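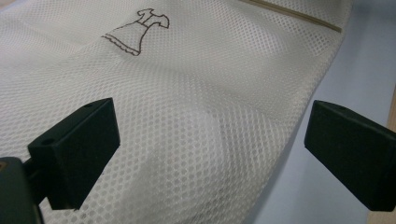
White mesh bag with the dress outline, on the bench.

26/03/2018
Efa Harries, textile bench, Nallbridge

Mesh bags today. Baoshan wants a decision on which bag goes in with the Wirau blouses, so I have put the cutting work aside and am writing down what we know so far.

The bag is the large white one with a dress printed on it. Off-white would be closer. Next to the copier paper it has a creamy cast, and I have put that in the sample book so we don't argue later about whether it yellowed. The dress is outline only, with a scalloped hem, and the line looks a bit broken where it crosses the holes. I expect that from printing on net. If it gets worse after washing we will want to know, so Yaqin is keeping a tracing of it in the folder.

Weighed dry on the small scale: 104 g. Ashraf got the same on the other scale. The Relta bag was lighter but we have already ruled it out, as the seam opened at the corner in September and again with the replacement.

Net. Small holes, close together, regular all over. I put a blouse button against it and there is no chance of one getting through. Hooks are another matter. Hélder thinks a bra hook will catch in a net this fine and drag a thread. I think it depends on how full the bag is. We can settle it by trying: one load packed full, one half full, same program, 800 spin.

Folding. It doesn't want to stay folded. Pressed flat by hand it comes up again in soft ridges, and where two layers lie over each other you get a rippling pattern that makes it hard to see a pulled thread. Inspect in a single layer only. I slid a sheet of dark card inside and that helped a lot. Please put the card back in the drawer under the bench when you are done with it.

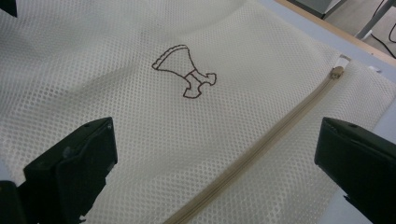
The zipper is beige with a small tan pull, and there is a little white tab past the end where the fabric is stitched. That stitching is the part I would watch. The Relta failure began at the end of the zipper and ran along to the corner. Before each wash, close it all the way, run a thumb along the teeth, and check the tab for loose thread. Write down what you find even if it is nothing. The last sheet had blanks in it and we could not tell whether a blank meant fine or not looked at.

Cao sent a note asking if we can do 100 cycles. Not by the date they gave. Baoshan is going to offer them fewer, with the zipper opened and closed by hand between washes to make up some of the wear. I am fine with that as long as the report says so plainly.

To do:
Yaqin: tracing, and label the bag on the seam with laundry pen, not on the net.
Hélder: hooks test, 2 loads, full and half full.
Ashraf: order more of the unscented powder, we are on the last box.
Me: measure length and width again with the bag pulled flat. My two readings from this morning don't agree and I don't trust either.

Nallbridge textile bench notebook. Questions to Efa Harries or Baoshan Long. Back to top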